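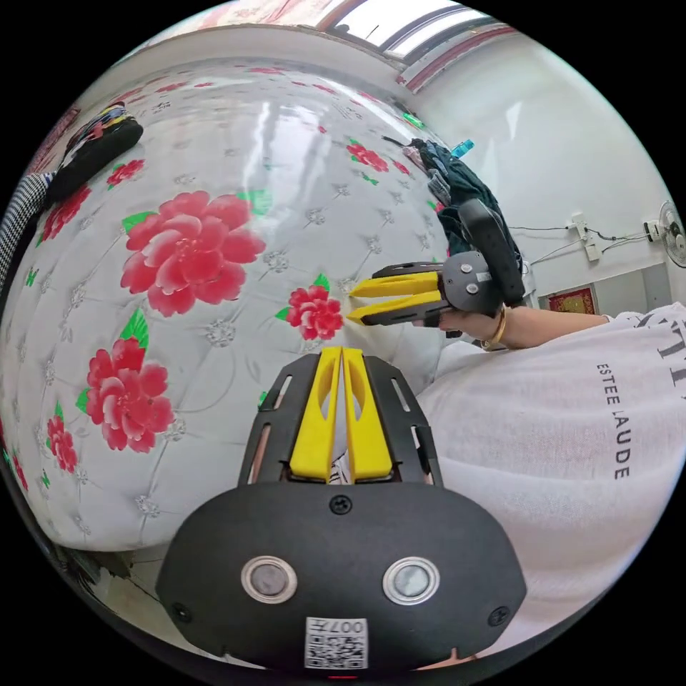 A hand-held tool in the right hand, where most tools end up.

The Wrong Side of the Scissors

By Tarık Dönmez
Dec 16, 2024

I was six when my teacher took the pencil from my left hand and put it in my right. She did it gently, and she did it again every morning until spring. My mother did not object. Her own brother had been left-handed and he had also been corrected, as they called it, and he grew up to be a respected pharmacist with handwriting that only his assistant could read.

I write with my right hand today. Everything else I do with the left one: I cut bread, I throw, I open jars, I brush my teeth. My wife says that I look like two people who share a coat.

I bring this up now because my daughter is left-handed, and in our school in Prestbridge the problem is treated as finished. No teacher here would move her pencil. I am grateful for this. But when I visited her art class in August, in the first week, there was a box of scissors on every table and all the scissors were for right-handed children. She was pressing the blades sideways and the paper was folding between them. Her teacher, a kind woman, told her to try a little slower.

I think that this is the same old correction in a more polite form. We no longer say to the child that her hand is wrong. We give her a thing that does not work in her hand, and we let her come to that opinion alone.

Many people do not know that scissors have a side. I have explained it at dinners and have been accused of inventing it. The upper blade must be where your eye can see the line, and when you close your hand naturally, your thumb and fingers must push the blades together. In the other hand the same movement pushes them apart. It does not help that the handles are soft and symmetrical and that the package says they are good for both hands. The handles are good for both hands. The blades are not.

After scissors, you begin to notice the rest. The can opener. The measuring cup with the inches of - excuse me, the ounces, I still make this mistake - printed on the side that faces away from me. The pen on a short chain at the bank on Carnegie Street, fixed to the right of the window. The desk with a small folding table on one side only. When I took evening English classes I sat in such a desk for three winters with my body turned like a man listening at a door, although I was writing with the right hand by then, because my left elbow still wanted somewhere to be.

My friend Romis, who repairs shoes and is as right-handed as a person can be, tells me that I exaggerate. The world has to be made for somebody, he says, and it is cheaper to make it for the larger group. Left-handed people adapt, and adapting makes them clever. I have heard this praise many times and I like it less each year. Yes, I can use a right-handed can opener. I learned it with some bent cans and one cut thumb. I don't believe my mind was improved by this, and I would have been happy to spend that effort on the piano.

About the cost he has a better argument. A factory cannot make two of everything, and a small shop cannot keep two of everything on the shelf. The hardware store in Dudow, where I go on weekends, had one left-handed pair of pruning shears, and the owner told me it had waited for me for years. I paid more for it than for the usual kind. I understand why, and I was still a little annoyed at the register.

But a school is not a hardware store. It does not have to guess who will come in. The children are there every day from September, or in our case from August, and the teacher can see in one morning which hand each of them reaches with. To put a few left-handed scissors in the box costs less than the glitter. I wrote this to the principal, in politer words, and she answered the same evening that they would order them.

They arrived in a paper envelope, with green handles. My daughter told me about them in the car with no special excitement. She wanted to talk about the owl she had cut out, and that one ear came out bigger than the other.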